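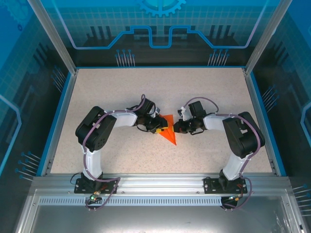
Recording your first batch of two-arm demos

If you've already worked through the Clikent setup page, your leader arms should be talking to your follower arms by now, and you're probably itching to collect something. Good! Grab a coffee first, and let's talk about pace.

For a thin, bendy part, I ask people to plan on 200 episodes before they train anything at all. Kiros Lemma, who wrote most of the Ayele recorder, likes 700, and his policies do come out smoother than mine — but he also has more patience than I do. Start with 200, train, watch where it goes wrong, and then record more of exactly that.

Open the recorder, name the task in a plain sentence, and set the rest time between episodes to 2 seconds. Check that every camera is updating, the wrist views especially.
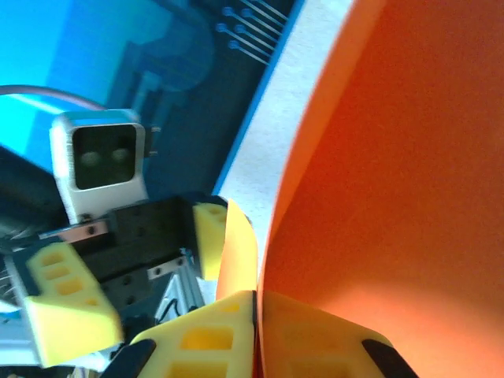
Move slower than feels natural. When you close the fingers on an edge, hold still for a beat so the grasp shows up clearly in the data, and only then start your next move. If you fumble and recover, keep the episode! If you fumble and give up, press the delete key and go again. 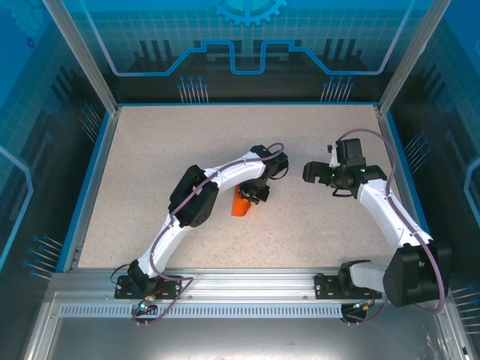 Variety matters more than people expect, so shift your starting pose a little every time, and trade off which arm goes in first. With the left gripper at the orange piece and the right one held off to the side with nothing in it, you have a perfectly good one-arm moment, and the model needs plenty of those too. Don't rush the waiting arm in just to keep it busy. Save to the Jemero folder when you're done, and play back a few episodes before you shut anything down.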